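Pendia Tabletop – Care and Set-Up Guide
Section 4: First cleaning and oiling

Read this section before placing anything on the tabletop. You will need two lint-free cloths, the Foline oil supplied and a sanding pad.

1. Wipe the surface with a barely damp cloth, then dry it right away. Do not use scouring powder or a steam cleaner.

2. Find the direction of the grain. Look at the surface at a low angle, with light coming across it.
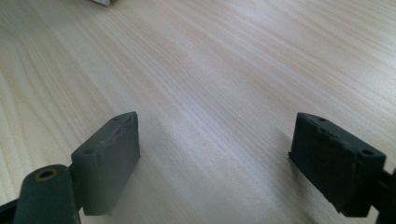 Fig. 7. Pale wooden tabletop.

3. Sand lightly by hand, always along the grain. Stop as soon as the surface feels even – there is no need to remove every mark. Wipe off all dust.

4. Pour a little oil onto a cloth and spread it thinly. Wait 2 hours, then buff off what remains.

CAUTION: Cloths soaked with oil can catch fire on their own. Lay them flat outdoors to dry before throwing them away.

5. Check the finish from a low angle. The grain lines should be easy to see, and the sheen should be faint. If you find sticky patches, buff again with a clean cloth.
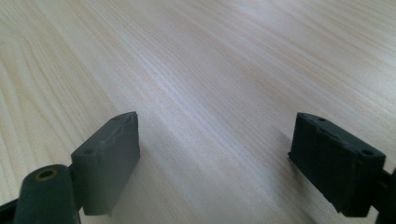

4.1 Regular care

Oil the tabletop again each November, or sooner if water no longer beads on it. Use coasters under hot cups.

Note: Spare sanding pads are sold as part no. 149.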